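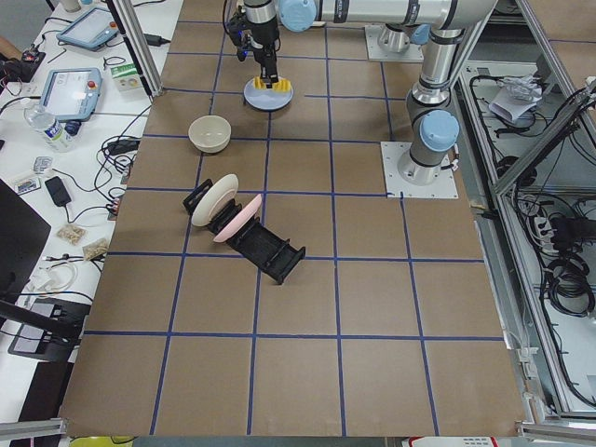 4 June 2019. Dish rack, plates, tape grid.

Kirsty Greenwood wants a decision on the Dotex rack by the end of the week and I still don't trust it. The leaflet says it "accepts all common tableware." I have read that line over and over and it gets vaguer. All common tableware where? The bowl is common tableware, and I'd like to see somebody stand it in one of those slots and walk away.

Set out on the brown table, same as last time: black plastic rack, laid diagonally across the squares, cream-white plate and light pink plate in the slots toward the top-left end, the other half of the rack left free. Pale blue plate to go in after them. Cream bowl parked on the grid above the rack, out of the way.

Why diagonal: Kirsty says nobody puts a rack down square to the counter at home. I said people with small counters do. We left it diagonal, and I wrote down which squares the ends touched, for what that's worth. The tape is wrinkled in places and the lines were never dead straight, so "which square" is good enough for putting things back but no good as a measurement. Please stop quoting grid positions in the write-ups as if we had surveyed the table. If you need a distance, get the steel rule out of the drawer.

Plates in the rack. Both lean the same way by the same amount. That was the one thing I expected to go wrong and it didn't. I'm not ready to give the rack credit for it. The two plates may simply be the same thickness at the foot, and any row of slots would do that. Need a thicker plate before I believe it. Berhe has stoneware in the back kitchen at Zadville, ask before borrowing this time.

Slot pitch, by rule: 30 mm between neighboring dividers, near enough all the way along. I had 12 mm down for the slot opening from December and now can't find how it was measured. Treat it as unknown. Will redo with the feeler blocks.

The "1000 loads" durability number: I asked Dodolcombe (they sell it, they don't make it) what a load is. Answer was "a normal load." No plate weight, no plate count, nothing about whether you drop them in or set them in. I'm not repeating that number anywhere and I'd ask that it come off the draft summary.

Color. Kirsty asked whether we picked the plates by color on purpose. Yes. Cream-white, pink and pale blue are easy to tell apart in the notes, and easy to see against a black rack. What it doesn't do is tell us anything about matching sets, which is what most people own. Three loose plates in three colors look tidy because there's so little there. Fill the rack end to end and then tell me it's tidy.

The white plate needs its own line. Wide, shallow, rim turned up, faint rings on the inside face. Raised rim is the bit I'm worried about. A plate like that takes up more slot than its foot suggests, and its neighbor has to give way. 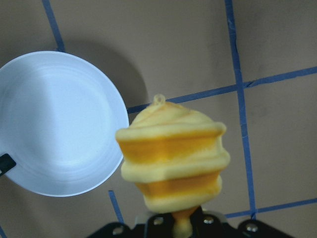

White plate flat on the tape grid. Raised rim, faint rings inside.

The rings only show when the light comes across the plate. I first took them for wear from stacking and had half a paragraph written about it. Kirsty thinks they were formed that way and I can't say she's wrong. Until we have a new one from the same box next to it, no claims about wear. Crossed out my half paragraph.

Also, the shadow from that rim on the tan top is big enough to fool you about where the plate ends. I set the rule to the edge of the shadow once before I noticed. Move the lamp or measure from the other side.

The bowl. I don't see where it goes. Upside down over the dividers it rocks, on its side it wants to roll to the end wall. The leaflet has a drawing of a bowl in the rack, but the drawn bowl is a good deal flatter than ours. I've put "bowl: not accepted" in the table with a question mark, and Kirsty is welcome to remove the question mark or the "not."

What I'd say if pushed today: it holds plates upright. So does the old wire one. I haven't seen anything that makes the case for swapping, and a half-used rack was never going to show it.

To do
Fill the whole rack, same-size plates, then mixed.
White plate between two others, check how far they lean.
Redo slot opening, write down HOW this time.
Stoneware from Berhe.
Re-lay the tape where it has lifted, long strip first. Old roll is nearly finished, order 2.
Ask Dodolcombe for the maker's name again.

Kirsty, if you disagree with the bowl line, write under here and not on a sticky note. The last one fell off.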